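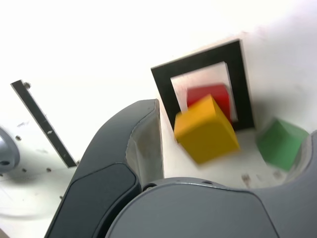 Gritum Home | Products | Downloads | Docs | Support | Contact

Asten 10 – grasp and place planning for cluttered little workspaces

Asten is our planning software for arms with a camera on the wrist. It takes in what the camera sees, works out which objects are worth reaching for, and plans a move that gets the gripper there and back without clipping anything on the way. Version 10 is the biggest change we've made to it, and we're really pleased with how it has come out!

Most of the work went into the awkward close-up part of the job. When the fingers are near the object, they fill a good share of the camera's view, everything moves quickly across the picture, and edges smear. Older versions of Asten simply trusted the last clear view and carried on from there. Version 10 keeps looking. It knows the shape of your gripper, masks it out of every picture, and goes on tracking the cubes (or bottles, or brackets, or whatever you've taught it) right up to contact.

What's new

Blur-aware tracking. Each object now carries its own sense of how sure the tracker is. A smeared edge widens the guess, a sharp one tightens it, and the planner slows the wrist if the guess gets too wide for the gap it has to pass through. You can set the limit yourself, and please do – the default is cautious.

Openings as targets. You used to have to describe a slot or a box as a set of walls. Now you can mark a square opening once, tilted or straight, and Asten treats it as a place with a front, a depth and a lip. It also checks whether something is already in there. If a red cube is sitting inside and a yellow one is next on the list, you choose what happens: stack, nudge, wait, or pick another place.

Bright backgrounds. White tables in front of white walls have been a headache for our users for years. The new exposure step measures only the area near the target, so a washed-out wall behind no longer drags everything else down with it. Small stains and scratches on the table are learned in the first few views and then ignored.

Replay. Every run is kept as a short log you can step through, with the camera view on one side and the planner's choices on the other. Click any object to see why it was picked or passed over. Horacio Ledesma wrote this part, and it's the bit the rest of us use most. He added a slider for the masking halfway through August and we haven't turned it off since.

How it fits together

Asten runs as three services. The viewer handles the camera, the tracker keeps the list of objects, and the planner talks to the arm. They pass plain messages to each other, so you can swap one out if you have something better of your own. Lindsay, our scripting layer, sits on top and lets you write a task in a dozen lines or so. Sorting by colour is the first thing in the tutorial, and it's a good place to start because you can see straight away when something is off.

If you already use Alura for calibration, your files load as they are. Go to Settings, then Camera, then Import, and pick the folder. Check the wrist offset afterwards, as Alura counts it from the flange and Asten counts it from the finger base.

Details

Planner update: every 10 ms
Objects tracked at once: up to 300
Gripper shapes in the library: 81
Install size: 569 MB
Works with: two-finger grippers, parallel or curved; one wrist camera, plus an optional fixed one
Scripting: Lindsay or Python

Things to know before you install

Version 10 can't open replay logs from version 8 or earlier. Run the converter first (it's in the tools folder) and keep the old files until you've looked through the new ones.

Clear plastic is still hard. We have a test build that does better with it, and you're welcome to try it – write to support and say which gripper you use.

Soft finger pads wear, and a worn pad changes the grip width a little. The recalibrate button in the Gripper tab takes under a minute, and you can run it as often as you like.

Related items

Lindsay scripting layer
Asten gripper library
Replay log converter
Importing from Alura
Release notes: Asten 9
Marking your first opening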